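How to Prepare and Run the First Session of a Forum Mystery Roleplay
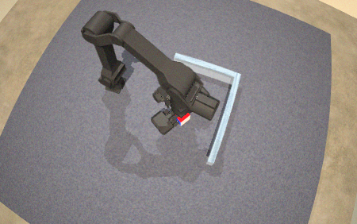

Many people open a roleplay thread with a big story and no plan for the first week, and then the thread stops after two pages. I have run games on small forums for some years, and my last one, Hallska, reached 71 pages, so I want to write down how I prepare. Start with one closed location. For Hallska it was a hotel in the snow, for the next game, Toom, it will be a single floor of a test station. A location can be very plain: a grey-blue mat with sandy ground around it, one small multicolored cube, and a pale L-shaped barrier on two sides of the cube is already enough for a first room. Players will ask who put the barrier there and why the cube matters, and you have your first page of posts.

Step 1. Write the secret first
Before the interest check, write in a private file what really happened. Mine is half a page. It says who did it, when, and what they want now. Do not change it after the game starts, even if a player guesses it early. In Seva I changed the guilty character in the middle, and three old clues became wrong. The players noticed it.

Step 2. Post the interest check
Give the genre, the rating, the posting speed and the number of places. I take four players for a mystery. With more, the slow ones get lost. Leave the check open for 48 hours and then answer everybody, also the people you don't take.

Step 3. Ask for short character sheets
Name, age, job, one fear, one lie the character has told. Send back sheets where the character knows everything or can't be hurt.

Step 4. Make the clue list
I keep a list with the number of the clue, the room where it is, and who has found it. Every important fact should have at least two clues in different rooms, so that one missed search doesn't block the game. If your forum has the Mukon dice add-on, you can use it for searches, but I let important clues be found without a roll.

Step 5. The opening post
Keep it under 300 words. Put all characters in the same room, describe one sound and one object, and finish with something they must answer: a locked door, a voice, a clock which shows 23 minutes left.

Step 6. Keep the rhythm
Write your game master post in the evening, always at the same hour if you can. When a player is silent for two rounds, send a private message first. After the third round, move the character to a safe place in the story so the player can come back later.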